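Workshop notebook, June, Tuesday

Started at 10.15. The Skikent master reels for the reissue came back from the transfer house yesterday, so today was mostly checking those against the old vinyl rip and getting the cutting order sorted for side B.

Tape one is fine. Tape two has the dropout we already knew about in the third song, left channel, just after the second chorus. I tried patching it from the safety copy but the safety runs slightly fast and the cymbals smear when it's pulled back into line. Ended up taking a bar and a half from the first chorus instead, same riff, same fill, and the join can't be heard on the monitors or on headphones. The vocal over it is from the safety, where the speed matters less. Session saved as a new version, old one left alone.

Side lengths are the other problem. With the two compilation tracks added, side B comes out at 18 minutes, and the band want it loud. At 45 that isn't going to happen. I've written to the label suggesting 33 for both sides and moving the Lodhi cover to the end of side A, where it sits better anyway. The intro sample on it still needs clearing or cutting. Waiting on them for both.

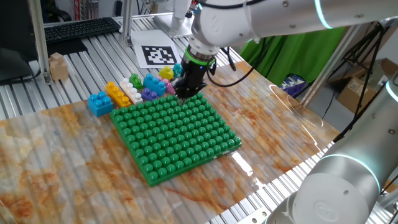 Timside Tape and Cutting Room

Lathe: suction was weak again first thing. Took the hose off, found grit in the elbow, cleaned it and put it back. Pressure steady after that for the whole morning. If it drops again this week the elbow wants replacing, and there is a spare in the second drawer under the bench.

Cut two test lacquers of the Fluvari seven-inch. First one had too much top on the hi-hat and spat on the inner groove. For the second I brought the de-esser down a touch and rolled off a little above 12k, and it played clean on both turntables. The feedback section at the end of "Low Ceiling" still sounds like it's going to come off the record, but that is how the band mixed it and they've asked for it to be left. Level on the second cut is the one to use. Settings are on the card in the box.

Pressing numbers as confirmed by the plant: 700 of the Fluvari single, all black, no inserts from them. The band are folding their own lyric sheets. Labels must be with the plant before the parts go off, and the artwork we have still says side A on both files. Have asked for a corrected one.

Cassettes. Ran the duplicator for the Skikent tour tape all afternoon. Deck four is eating leader — pulled it out of the chain and carried on with the others. Pinch roller looks shiny, so probably just that. The counter on the main unit reads 3,869 now. It was 2,723 at the last head clean, and that is too long to have left it. Cleaned and demagnetised all the heads before the last batch, and the top end came back enough to hear. I spot-checked the earlier ones from today and they are dull but acceptable. Marked that carton with a cross in case the band want them redone before the tour.

To do:
Order pinch rollers, and more clear shells while at it
Chase label about speed and running order
Second listen to the chorus patch with fresh ears
Ask Lodhi people about the sample
Relabel the safety copy with its real speed so this doesn't catch anyone again
Stylus hours on the playback deck, not written down since spring

Finished at 6.40. Lathe covered, heater off, second lacquer boxed on the top shelf. Don't stack anything on it.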